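A man charged with making off with a courthouse's security camera told a judge in September that he had been trying to protect it, and the camera, which was still running, recorded him saying nothing of the kind.

Tudor Filip faces one count of theft and one of obstructing a court officer over the disappearance of a camera from the side entrance of the Brunusard municipal courthouse. Prosecutors say he unscrewed it from its bracket, put it in a tote bag and walked out past the metal detector, which is set up to check people coming in.

His lawyer, Menaka Biswas, told the court her client had noticed the bracket was loose and feared for the safety of anyone standing under it.

"Mr. Filip saw a hazard and he removed a hazard," she said. "He is being prosecuted for good citizenship."

Prosecutor Ionuț Enache then asked to play the audio.

The recording runs 59 minutes. Most of it is the inside of the tote bag. At the nine-minute mark, according to a transcript filed with the court, a voice the state says is Filip's can be heard on the phone telling someone, "Got it. No, they just let me leave." Later there is a long stretch in which the same voice orders a sandwich, sends it back, and discusses with an unidentified woman how much a camera like that might bring.

The figure mentioned is 2,000 dollars. The county's inventory sheet lists the camera at 1,000, and Enache took a moment to point out that this was the only part of the plan that could be called ambitious.

Biswas objected to the word "plan." Judge Brândușa Preda sustained the objection and asked Enache to say "sequence of events," which he did for the rest of the morning, with some emphasis.

The defense argues that the phone call has been misread. "Got it," Biswas said, could refer to the hazard. She also said the conversation about price showed a responsible interest in replacement costs, and that her client had intended to return the camera once he found out which office handled that sort of thing.

Asked by the judge whether he had tried the courthouse, Filip said he had been in the courthouse earlier and it seemed busy.

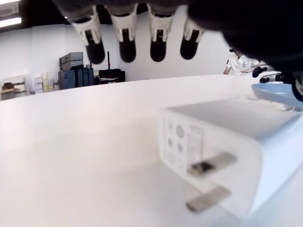 A robotic hand over a white tabletop, with a power adapter in the foreground.

The camera itself came back in good shape. Deputies found it on Filip's kitchen counter two days later, after a clerk in the records office, Tincuța Chiriac, realized that the side entrance feed on her monitor was showing a refrigerator. She testified that she watched it through most of a lunch break before reporting it.

"I thought they'd moved the camera," she said. "Then somebody opened the door and got out the milk."

How the device kept sending video from someone's home has taken up more court time than the theft. The security contractor, Sanadgate, says the model carries a backup battery and a cellular connection so that it can keep working in a power failure. A company technician told the court the feature had never before been tested over a distance. He looked pleased about it until the county's attorney asked why no alarm had gone off, at which point he said that would be a question for the alarm people. The alarm people, a firm called Bedetti, were not in court.

Biswas has asked Preda to throw out the recording. She contends that her client had a reasonable expectation of privacy in his own kitchen and did not consent to being filmed there. Enache answered that it was hard to imagine a clearer form of consent than carrying the camera home and setting it on the counter, facing out.

The judge said she would rule on the motion in writing. She noted that she had read the leading case on the subject, State v. Marinescu, and that it concerned a baby monitor and was of limited help.

Filip remains free until trial on the condition that he surrender his passport and stay away from the side entrance. He used the front one on his way out. The side entrance has a new camera, installed over the summer on the original bracket -- which, a county maintenance log entered into evidence shows, was loose.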